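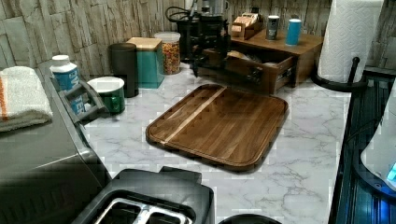 Will the new Etport terminal shorten the wait at security?
Only at peak times, according to the airport's own forecast, and only if all 4 new lanes are staffed.

February 27, 2020 – The Kusdale Air Passengers' Group today asked Etport Airport to publish the figures behind its terminal plan before work begins in August. The airport says the project will serve 3,000 more travelers a day. It has not said where they will come from. Damance Air, its largest carrier, dropped two routes last year and has announced none to replace them.
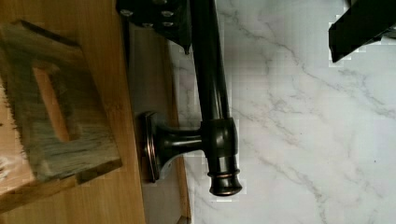 Cabinet pull in a dark bronze finish, with copper-toned edges.

The plan sets aside 16 new shop units and a business lounge. Seating at the gates stays as it is. Lockwood, the builder, has been promised a bonus for finishing early, but the terms have not been made public. 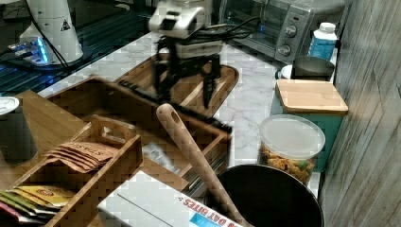 The group also wants to know who pays if the traffic never arrives. Ticket fees went up after the last expansion and never came down. Written questions were sent to the airport this week, and any reply will be posted on the group's website.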